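Home | Reviews | Workshop | Paint and finishes | Contact

Pemetti wipeable matt emulsion, reviewed by Ibrahim Bassey

Pemetti sells this as a scrubbable matt for workrooms and hallways. I bought a 10 litre tub in shade 202, a grey-green, and put two coats over old vinyl silk after sanding with 400 grit.

Coverage is fair. The first coat dragged near the ceiling line and needed a little water. Touch-dry took longer than the tin states, though I was painting in January with the heating off. Smell is low. 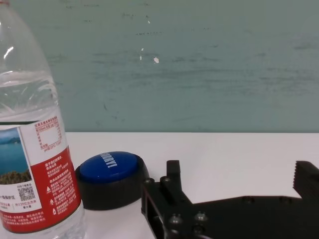
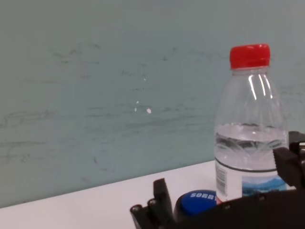 Does it need a separate primer on bare plaster?
Use a mist coat first, thinned with clean water, and let it dry fully before the first full coat. Twal and Dultari both sell ready-mixed versions, but they cost more and I found no gain.

Sheen is properly flat, even under a side lamp. Touching in is the weak point - patches flash slightly unless you roll corner to corner. The lid also deforms on first opening, so decant what is left. I would buy it again for a workroom, less readily for a stairwell.

Contact | Copyright Mullum Reviews | Back to top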